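**Eyvindsson five-digit hand, wrist-camera version: bench review**

Reviewed by Preben Hviid, 5th August

The Eyvindsson hand is sold as a drop-in end effector for mid-size research arms. Our unit came through Bakance, the reseller, with the wrist camera already fitted. I had it on the bench for 30 hours of powered time, working over a white table with other hardware in reach. Firmware was the shipped version throughout.

**Mounting and wiring**

The bolt pattern matched our adapter without shims. Power and data share one connector, keyed, with a locking collar. The collar is stiff and needs a wrench the first time. The printed manual gives the pinout upside down relative to the connector face. Bakance has a corrected sheet and will send it on request, but it should be in the box.

**Camera view**

The camera looks out over the palm toward the fingertips. Housing and thumb take up a good part of the picture. Plan for this if you intend to run object detection on the wrist feed.

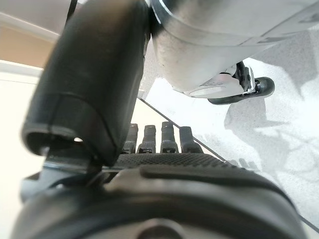
*Wrist view with the thumb side at left. The metal cylinder and its clip are at upper right.*

Focus is fixed. Parts very near the camera come out a little soft, and detail improves toward the fingers. On a bright table the exposure favors the background, so I masked the lower part of the feed and set exposure manually. The setting does not survive a power cycle. Cristóbal Godoy wrote a short startup script that restores it, and we now use that on every boot.

**Palm and fingers**

The palm surface has a fine knurled texture. In our lift test, which used a mixed set of household items, the hand completed 94 picks before the first drop. Smooth bottles were the weak point. Thin flat parts are possible only if they overhang the table edge.

Finger position repeats well. Thumb rotation is slower than the finger curl and sets the pace for any pinch grasp. The vendor tool, Prerkport, lets you stagger the two motions, but the delay is entered in controller ticks with no conversion shown.

**Working near a second arm** 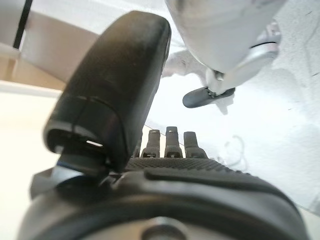

*White arm at upper right, its black tip above and to the right of the fingers.*

The wrist feed is useful for close work between two arms, with one limit: the thumb can hide much of the nearest finger. I would not use this camera alone to confirm a handover. Add a fixed overhead view.

**Noise and heat**

Noise is acceptable in a shared room. The housing became warm after about 90 minutes of continuous cycling, with no fault reported.

**Compared with the Grilham hand**

The Grilham is lighter and its manual is better. It has no camera and a plain palm, and it managed 76 picks in the same test before dropping one. For parallel grasps on boxes I would still choose the Grilham.

**Verdict**

Recommended for labs that need a camera in the hand and can write their own startup script. Ask for the corrected pinout before wiring. The exposure reset has been open with Eyvindsson support since March.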